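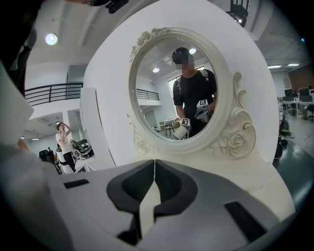

Print this page | E-mail this to a friend

In defence of the slow bus
Feb 16, 2023

There are two ways to get from Brinard to Fistthorpe without a car. One is the express, which takes 12 minutes and goes along the bypass with its windows steamed up. The other is the 71, which takes the best part of an hour and goes everywhere else. I take the 71, and I've been taking it for years, and I'm getting tired of people feeling sorry for me.

The council wants to cut it back to 3 runs a day from July. The leaflet says passengers "value speed above all". Do we? I filled in that survey, and the only question about speed was whether I'd like the bus to be faster, yes or no. Well, of course I ticked yes. I'd have ticked yes to free biscuits too!

What I'd have said, if there'd been a box for it, is that the slow bus does a job the fast one can't. It goes up the hill at Bickerstaff, where the pavement gives out and you wouldn't want to walk with shopping. It stops outside the surgery. It goes right round the back of the Soser estate, and half the people who get on there are only going four stops. For them it isn't slow at all (and they're the ones who'll be left standing about when it goes).

Then there's the sitting. I do like the sitting. I've read most of a very long novel on the top deck, and on days when I can't face reading I look into people's gardens. Somebody near the church has been building a pond since before Christmas and I'm quite invested in it.
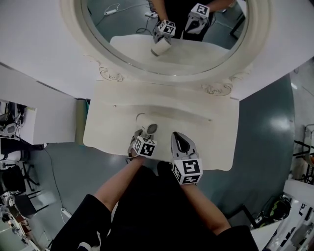 My sister thinks I'm being sentimental, and that I'd soon change my tune if I had to be at work for 8 every morning. She may have a point. When I did have to be at work for 8, I took the express and grumbled the whole way. I'm not asking for that one to be scrapped, though. Run both. They've run both for as long as I've lived here, and the sky hasn't fallen in.

The money argument bothers me more. Yes, the 71 is often half empty by the time it reaches Fistthorpe. But counting heads at the last stop is a daft way to judge a bus – you may as well judge a café by how many people are in it at closing time. Get on at Bickerstaff on market day and try to find a seat.

The comments form is still open, and there are paper copies in the library if you'd sooner use a pen. Mine's gone in. I ran out of room and had to go up the side.

Print this page | E-mail this to a friend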